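About the Kiltstead Parish Record

The Kiltstead Parish Record is a small publisher of local church and village history. We collect, transcribe and print material from the parishes along the Cindusetti river, from Kiltstead down to Tinditz and across to Chiang on the far bank. Most of what we handle was never meant for print. It is account books, baptism registers, letters to the bishop, notices that were read out after Mass and then pinned to a door.

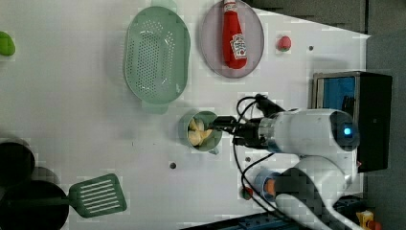
Page last changed: 4 September 2020

How we began

The Record started as a parish newsletter supplement. Kaan Uysal, who was teaching history at the secondary school in Kiltstead, had been asked to write a page on the old ferry chapel. He was given a tin trunk of papers to work from, and the page became a series. When the newsletter stopped printing, the series kept going under its own name, first as stapled sheets and later as bound booklets. Kaan is still the editor and still writes most of the introductions.

We are a registered company now, with three paid staff. We rent two rooms above the old seed merchant's in Kiltstead. The front room is the office. The back room is where the papers are kept, and it has a dehumidifier that we ask visitors to leave switched on.

What we do

Our main work is transcription. A parish lends us its books, we scan them, and then someone reads every line and types it up. The hand changes every few years as one priest leaves and another comes, and so does the spelling of the family names. We keep the spelling as written and list the variants in an index at the back.

So far we have put 2769 register pages into typed form. The Tinditz registers are complete. Chiang is done up to the flood, after which there is a gap in the books, and then the records pick up again in a different language. Kiltstead itself is the slowest, partly because the earliest volume was repaired at some point with paper glued over the writing.

We also publish booklets. Past titles have covered the ferry chapel, the dispute over the burial ground wall at Tinditz, the feast day processions, and the village schools that the parishes ran before the district took them over. The booklet on the burial ground wall sold out and has been reprinted with corrections. Readers wrote in with several of those, including one family who had kept the original boundary agreement.

The third part of our work is recorded interviews. We talk to older parishioners about things that were not written down, such as who rang for a death and how many strokes, which households fed the visiting preacher, and where the boats were tied. Recordings are kept in our archive and are only made public if the speaker has agreed in writing.

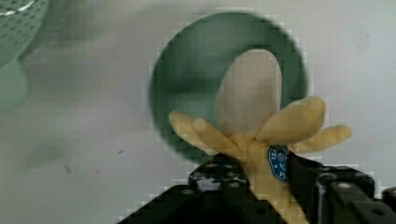 Banana, partly peeled.

Who uses the Record

Family historians are our largest group of readers. Many have parents or grandparents who left the river parishes for work and want to find a baptism or a marriage. We answer simple lookups free of charge. Longer searches are charged by the hour and we give an estimate first.

We also work with teachers. A set of classroom sheets based on the village school records is available to any school in the district, and Kaan visits classes by arrangement.

Our mailing list has over 1000 names on it. It goes out when a new booklet is ready and at no other time.

Our position

The Record is independent. The parishes lend us material but do not approve what we print. Where a document reflects badly on someone, we print it if the people concerned are long dead and the matter is of general interest. We don't print confidential papers, and we return anything that should not have been lent in the first place.

Money comes from booklet sales, searches, and a yearly grant that is renewed each June. Accounts can be read at the office.

Visiting and lending

Visits are by appointment. Please write a week ahead and say which parish and which years you are interested in, as some volumes go back to their owners between projects. Bring a pencil. Pens are not allowed in the back room.

If you have letters, photographs or account books from any of the river parishes, we would like to see them. We can scan most items while you wait and you take them home the same day. Please don't tape or laminate anything before you bring it in.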